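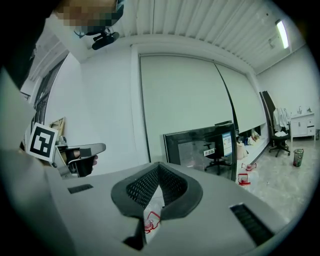
Side room, window wall, strip light on.

Mellmont rooms – readme

Indoor clips, small rooms, people tidying and moving stuff about. 2136 clips in all, 2000 train, the rest held out. 13 rooms, names in rooms.csv.

Light varies alot. Some rooms are window only, some have ceiling tubes on as well, a few both. See the light column, filled in by hand so expect gaps.

Known problems
– 26 clips have no room name
– Didura and Luangrath rooms got swapped in the September version, fixed now, re-download if yours is older
– pale walls and ceilings blow out near windows, left as is

Faces blurred. Pls don't try to undo it.

To do: floor plans, better labels for things leaning on walls (board? frame? we use "flat item" for now), teh Vuvdale rooms.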